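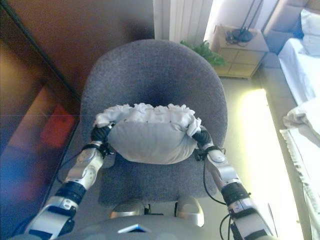 Fig. 1. Pillow held at both ends against the front of a chair backrest. Upholstered office chair, grey fabric; radiator and plant behind.

Unit 4: Placing loose cushions and pillows on seating
Room Care and Soft Furnishings, Irstead course handout

4.1 Scope

This unit covers loose items placed on a chair that already has its own fixed upholstery. Fixed seat pads and tie-on cushions are dealt with in Unit 5. Bed pillows used as back supports are included, as they are common in guest rooms with a desk.

4.2 Terms

Backrest: the upright part of the chair that takes the sitter's back. In Fig. 1 it is rounded along the top.
Seat cushion: the horizontal padded part. Covered in the same grey material as the backrest in Fig. 1.
Case: the removable cover of a pillow.
Frill: a gathered or ruffled edge sewn to a case. It adds no support and should not be counted in the size of the pillow.
Sag: the drop at the middle of a pillow when it is held by its ends only.

4.3 Holding the pillow

A pillow may be carried by its ends, by its top edge or from underneath. The end hold is preferred for placing against a backrest. It keeps the front face clear and lets both ends arrive at the same height.

Sag is normal in the end hold. The pillow in Fig. 1 shows it clearly, with the filling hanging in a rounded shape between the two ends. Soft fillings sag more than firm ones. Take hold of the filling as well as the case; if only the case is held, the filling slides to the middle and has to be shaken back.

4.4 Placing

1. Turn the chair so that the seat faces you. Lock the castors if the chair has locks.
2. Check the seat for crumbs, pins and paper clips.
3. Bring the pillow in level until it meets the backrest.
4. Lower it until the bottom edge rests on the seat cushion.
5. Let go of both ends together.
6. Press once in the middle with a flat hand, then straighten the frill.

On a curved backrest the ends of the pillow tend to come forward. Do not force them back. A pillow wider than the backrest should be changed for a smaller one — the Nollodix 30 cm size suits most task chairs.

4.5 Creases and frills

Light wrinkles in the case, as in Fig. 1, may be smoothed by hand once the pillow is in place. Deep folds call for a fresh case. A frill bunched along the top is drawn out from the centre towards each end. Ironing is covered in Unit 7. Frilled cases are kept on the upper shelf in the Jisness store and should not be stacked more than 11 high.

4.6 Surroundings

Leave a clear gap between a dressed chair and any radiator. The course standard is 65 cm, measured from the back of the chair at its nearest point. Plants near the chair are moved before watering, as drips mark woven fabric. Note that heathered greys hide dust well and need vacuuming on schedule — appearance is a poor guide.

4.7 Practical task

Work in the Tanui room. Dress one office chair and one armchair, using a plain case on the first and a frilled case on the second. Record the width of each backrest and each pillow on the task sheet, leaving out the frill. Hand in the sheet before starting Unit 5.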